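# Garment Folding and Basket Packing: Call for Participants
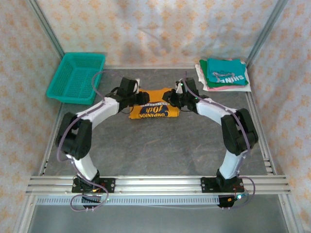

## Summary

Skadham is recruiting people to fold T-shirts and other light garments and place them in baskets at a table-height workstation. The work supports the Kiltlow folding guide, a printed and online reference for thrift stores, shelter clothing rooms and school uniform exchanges. Participants attend two sessions. No experience in laundry or retail is required, but people who have it are welcome and will be asked to say so on the form.

Applications close on Saturday, October 4, 2025. Sessions are scheduled in the order in which completed forms are received.

## Background

The first edition of the guide was issued in June. It gave one method for each garment type, written by a single author and checked by colleagues who already knew the method. Readers reported two problems. The T-shirt instructions produced a rectangle of the right width but an unpredictable length, and the text did not say what to do with a shirt that has a large printed front.

Large prints matter in a clothing room. A shirt is usually chosen by size and then by graphic, and a fold that hides the graphic leads to the shirt being pulled out, opened and left on top of the stack. The second edition will therefore treat printed shirts separately. It needs a fold that ordinary people can repeat after reading a short page, with the print on the outside and most of the lettering readable.

## The task

Each session consists of folding, turning and packing.

1. Take one garment from the supply pile and lay it on the gray work surface.
2. Flatten it with the hands. Do not shake it out over the table.
3. Fold it according to the card for that session. In the first session there is no card, and you fold as you would at home.
4. Bring the result to a compact rectangle. If the garment has a print, the print faces up.
5. Leave the folded piece on the table until the session lead has measured it.
6. Put the piece in the basket. Pieces go in flat, one on top of another, until the basket is level. After that, start a second basket.

Garments are mostly adult T-shirts in cotton and cotton blends. They include event and anniversary shirts with large lettering, plain shirts, and a smaller number of long-sleeved tops. All have been washed. Collars, hems and prints show ordinary wear, and a few shirts have twisted side seams that will not lie square. These are in the set on purpose. Fold them as well as they allow.

Speed is not scored. A participant who completes few garments with care is as useful to the guide as one who completes many.

## Workstation

The work surface is flat and mottled gray, inside an enclosure with pale fabric on three sides. The fabric has a small orange-peach star-like print. Baskets are plastic, with perforated walls and base. The turquoise one in the photo is the type used for finished shirts.

Participants stand. A stool is available on request and does not change the measurements. The table height is fixed, so people who find it too low should mention this during the first session and a different table will be set up for the second.

Please keep drinks, phones and bags off the work surface. There is a shelf for them by the door.

## What is recorded

The session lead writes down the following for each garment:

- garment type and labeled size
- finished length and width
- whether the print is fully visible, partly visible or hidden
- number of times the garment was reopened
- any comment made by the participant

After the second session you will complete a short written form on the clarity of the card. The form asks which step you had to read again and which words you would replace. Plain answers are preferred. "I did not know which edge was meant" is a good answer.

Names are kept apart from the measurement sheets. The guide will thank participants by name only where written permission has been given.

## Time and payment

| Item | Detail |
|---|---|
| Sessions per person | 2 |
| Length of each session | 2 hours, including one break |
| Places available | 12 |
| Garment sets in use | 4 |
| Payment | Flat fee per session, paid by bank transfer |
| Travel | Local bus fare refunded against a ticket |

The fee is stated in the confirmation letter. It is paid for each session attended, including a session that ends early at the participant's request. A person who attends the first session and withdraws before the second is paid for the first.

Sessions are held on weekday mornings and early evenings. Both sessions for one person should be at the same time of day where this can be arranged.

## Requirements

Applicants must:

- be 18 or older
- be able to stand or sit at a table for the length of a session, with a break
- be able to read a one-page instruction card in English, at normal or large print size
- have no known skin reaction to common laundry detergents

Left-handed applicants are particularly encouraged. The first edition assumed a right-handed folder throughout, and several steps need to be rewritten.

Applicants with reduced grip or limited reach may apply and should note this on the form. A separate card with fewer turns is being drafted, and it needs testing by the people who will use it.

Staff of Skadham and of Furukawa, which prints the guide, are not eligible.

## Practical notes for sessions

Arrive with clean, dry hands and without hand cream, which marks dark cotton. Rings and bracelets with raised settings should be removed, as they catch on knit fabric. Sleeves should be close fitting or rolled above the wrist.

Do not practice the fold between the two sessions. The second session tests the card, and a practiced participant will read past the steps that are unclear. Participants who already use a fixed method at home should not try to set it aside in the first session. The range of home methods is part of what the guide needs to cover, including folds in thirds, folds in quarters, and rolling.

If a basket seems too full, stop and say so. The right fill level has not been settled. The first edition specified baskets packed to the rim, and readers found that the lowest shirts creased across the print. The current draft stops lower. Comments on this point will be recorded with the garment notes.

## How to apply

Complete the participant form on the Vikitico sign-up page under "Kiltlow folding guide, second edition." The form asks for:

1. name and a phone number or email address
2. preferred hand
3. times of day when you are available
4. any experience in laundry, retail, costume or clothing donation work
5. print size needed for the instruction card
6. anything that would make the table or the room difficult to use

Paper copies of the form are available at the Skadham front desk and can be returned there in the box marked "Folding."

All applicants receive a reply. Those not given a place will be asked whether they want to remain on the reserve list, which is used when a participant withdraws before the first session.

Questions about the sessions, the garment sets or access to the building should be addressed to Noboru Tsuchiya, session lead, through the contact field on the form. Questions about payment should be marked "Fee" so that they reach the office directly.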